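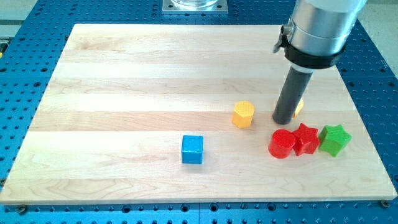 Open day at the Plurolico woodworking hall, Clidatden
Saturday, April 1, 2023

The Plurolico hall opens to outside visitors twice a year, once in spring and once in November. I went to the spring date to look at glued boards and at small shaped parts, and these notes cover those two subjects. The turning shop and the paint line were also open, but I did not spend enough time in either to report on them.

Entry is from the Ngcobo Street side. Parking is limited and the bus stop is closer than the main lot. Visitors sign in, take a pair of safety glasses and follow a painted line on the floor. The first station is timber storage. Stock is kept on open racks with spacers between layers, and a moisture reading is written in pencil on the end of each bundle. Boards that read too high go back to the rear racks and are checked again after two weeks.

Panel gluing comes next. Planks are planed, sorted by tone and laid edge to edge in a press. The panels on show that day measured 1630 mm by 242 mm before trimming. Sorting is done by eye. A panel with planks of one even color costs more because more stock is rejected to make it. The mixed grade, with cream planks next to tan ones, comes out of the same press and is sold as equal in strength. I would buy the mixed grade for any work surface. The glue lines on the samples I handled were tight, and I could not feel a step at any joint with a fingernail. One sample had slight cupping, which the staff put down to storage near a door.

The shape blocks are part of a line called Tinimness, intended for preschool sorting sets. The yellow hexagonal prism was the piece I looked at longest. A hexagon needs six matching sides, and any error in the angle collects at the last cut and shows up as one side wider or narrower than the rest. Stood on end, the prism also depends on its two faces being parallel. The one in the opening photo is standing on a hexagonal end, on a board of mixed cream and tan planks. The color is matte. A gloss finish was tried on an earlier batch and dropped after buyers complained that the pieces slid off each other when stacked.

Rejects are sold by weight at the exit. Most have a chipped edge or a thin spot in the color. I bought a mixed bag and found one piece in it that I would call unusable.

The talk on finishes ran long and covered mostly drying times. A printed sheet with the same figures was on the table by the door, and visitors short of time could take the sheet and skip the talk. Questions were answered in detail, including one on formaldehyde in adhesives that took up most of the final ten minutes.

Practical points: the tour takes roughly 228 minutes if every station is visited. There is one bench, near the racks. Coffee is available until noon. Closed shoes are required and are checked at the door. The November date had not been posted when I left.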